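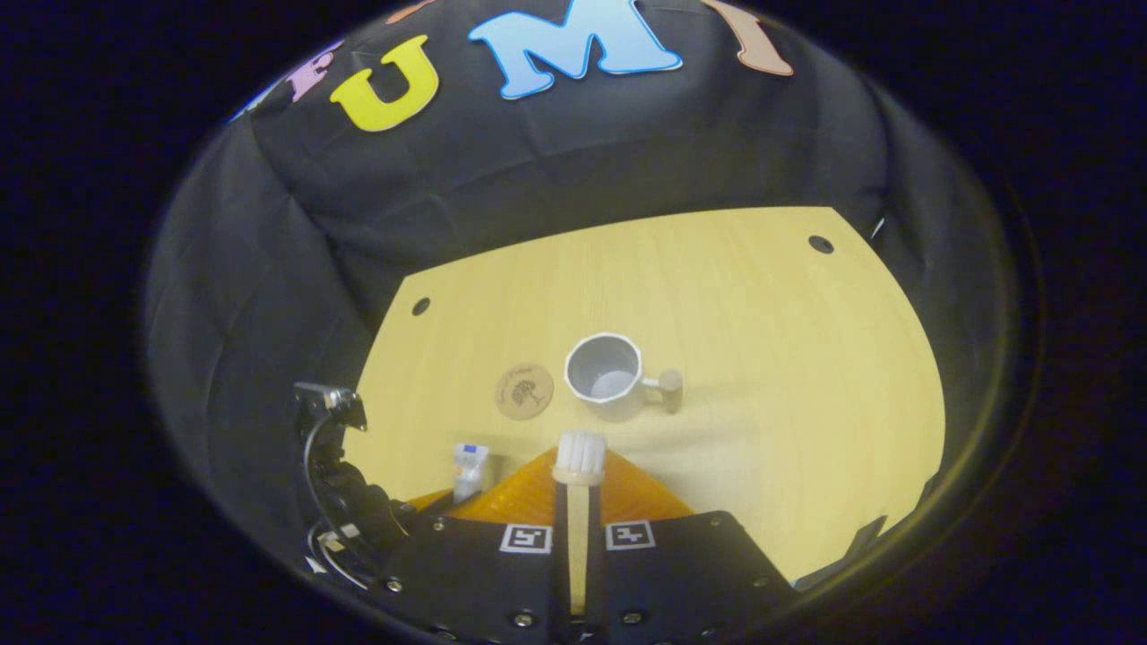 A toothbrush held between the two gripper fingers, with the mug and coaster behind.

About Osureck

Osureck writes and checks working rules for people who use robot grippers on household objects. We are a small company with one workshop, one office and a meeting room that doubles as a store. Our clients are mostly research teams and small manufacturers who need their handling work done the same way each time, whoever is on shift.

We began as the test bench of Fostetti, a maker of gripper parts. The bench kept its own notebook of how to set a table, how to hold a tool and when to throw a recording away. Other firms asked for copies. When Fostetti moved to larger premises we stayed where we were and took the notebook with us. It is now the Osureck Handling Code, in its fourth edition, and it runs to 58 rules.

What the Code covers

The Code deals with the parts of the job that are usually left to habit. It says how a work surface should be laid out before a session starts, how markers on gripper fingers must be kept clean and readable, how cables are to be routed away from the operator's wrist, and what has to be written down afterwards. It does not replace the law or any national or international standard. Where a legal duty applies, the duty comes first and our rule gives way.

Some of the rules most often asked about:

Rule 7. Check every screw on the fingers by hand before the first grasp of the day. A loose finger plate is a stop, and the session does not start until it is fixed and signed for.

Rule 12. Both finger markers must be in view of the camera for the whole of a grasp. If one is scratched or dirty, replace it. Do not touch it up with a pen.

Rule 19. Objects that go in the mouth or touch food are kept for bench use only. They are labelled in storage and never go back to a kitchen or bathroom.

Rule 23. Hold long, thin objects so that the working end is clear of both fingers. For a toothbrush this means gripping the handle and leaving the bristles free.

Rule 31. Other items on the table stay where the layout sheet puts them. If one is knocked, finish the movement, mark the recording and reset the table.

Rule 44. Anyone in the room may call a stop. The person who called it is not asked to justify it until the tool has been put down.

How we check

A site that wants to be listed under the Code sends us its layout sheets and a set of recordings. We look through the recordings ourselves. Last year we reviewed 2,901 of them and passed 1,584. The most common reason for a fail was a marker out of view, followed by missing paperwork. A fail is not published. We send back a list of what we found and the site can put in a new set when it is ready.

We also visit. A visit takes one day and follows an ordinary shift, with no special set-up. Our checkers do not handle the equipment and do not give advice on the day, but they will answer questions about the wording of a rule.

We do not sell grippers, take commission on them or recommend one make over another. Fostetti has no share in the company now and its equipment is checked on the same terms as everyone else's.

Who we work with

Zondell runs our training days and prints the bench cards. Luangrath looks after the recordings archive and deletes submitted material once a review is closed, unless the site has asked us in writing to keep it.

Changes to the Code

Rules are revised each January. Anyone who uses the Code can propose a change, listed site or not. Please give the rule number, the wording you would like and a short account of what went wrong under the present wording. Proposals received after the end of November are held over to the following year.

Visiting and contact

The office is open to callers on Wednesday from 10am to 4pm. Please ring the bell at the side door, as the front entrance is used for deliveries. Paper copies of the Code can be collected from the office free of charge, and listed sites are sent new bench cards by post.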